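Shoe polish

Shoe polish is a waxy paste or cream used to shine leather shoes and keep the worst of the weather out. I've looked after this page since June, so forgive me if I ramble a bit (I do love a good tin of polish!).

Most pastes are a mix of wax, a solvent and a dye. The solvent keeps everything soft enough to spread, then dries off and leaves the wax behind. Creams have more oil and water in them, so they feed the leather better but never come up quite as glassy.

Kinds and colours

Black outsells everything, with brown next and then neutral, which I use on nearly anything I'm unsure of. In Alholm, where I grew up, the market sold a dark red called Botevia, and I've still got half a tin of it. Hafstein make theirs in 200 ml jars and a whopping 400 ml one meant for barracks and hotels. 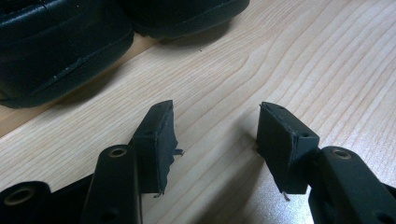

Black leather shoes on a wooden tabletop.

Use

Brush off the dirt first, then rub in a thin layer with a cloth and leave it alone for a while. Buff with a horsehair brush. Thin coats beat thick ones every time, and old polish does crack if you pile it on. Suede is another matter and has its own page.

See also: Saddle soap, Beeswax, Shoe tree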